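Progress report: Ilard simulation kit, trial at Braston
May 22, 2023

We are a good way into the trial now and I'm happy to say it is going better than I had hoped when we wrote the application. You asked for a plain account of what the grant has paid for, what the kit can do and whether we should keep it, so I'll take those in order.

The grant covers one Ilard license for the lab, the Tirex scene pack that goes with it, and a workstation to run them both. The workstation arrived first and sat in its box while we sorted out the license server. Once that was fixed, setup took an afternoon. The manual is short and well written, and the worked example at the back ran on the first try, which I can't say for the last two packages we looked at!

Since then we have put most of our time into the kitchen table set. The scene pack comes with whole rooms, and you can drop a Franka arm into any of them and scatter objects on the table from a menu. We have 400 layouts saved so far. The target in the proposal was 2,000 by the end of the trial, and I think we'll make it, now that the placement script does the boring part for us (it used to leave things half sunk into the tabletop, and we lost a lot of layouts that way).
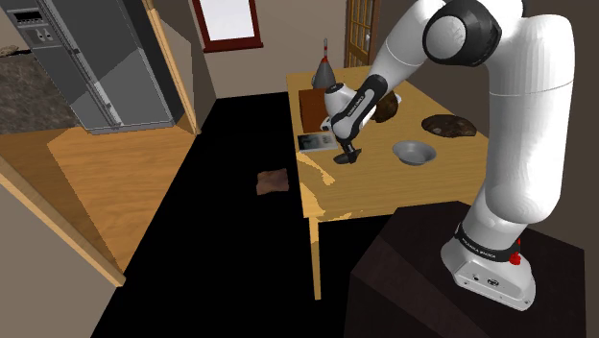

Kitchen table set in Ilard, with the gripper hovering just above the tabletop.

What I like best is how ordinary the rooms are. Our old test setup was an arm, a gray plane and some colored cubes, and anything we tuned on it fell apart as soon as there was a background. With a refrigerator, doors and a window around the table, the vision side has to work for its living. The bowls have been the hardest objects by a long way. A wide rim gives the planner many places to grab and most of them are bad. Flat things come next. We are trying a slide-to-the-edge move for those, and it is great fun to watch when it goes right.

Some things still need work. The black floor in several rooms is a missing texture on our side and we haven't tracked it down. Contact between the fingers and thin objects is jumpy at the default time step, and cutting the step makes runs slow. Stanciu, the reseller, has been quick to answer on both. They sent a patch for the contact problem last week, and I'll test it before I say anything more about it.

On money, we have spent nearly $2,000 of the equipment line, all of it on the workstation and its memory. The license was paid separately, as agreed. There is $100 left over from shipping that I would like to move to storage, if you are fine with that, as the saved runs take up more disk than we planned.

In June we want to finish the kitchen set, start on the second room, and run the same pick list under both the old and the new contact settings. I would also like to give the students their own accounts. They have been sharing mine and have already built a few layouts I'd never have thought of.

My view at this point is that we should renew. I'll send the full grasp results with the next report, along with the renewal quote from Stanciu.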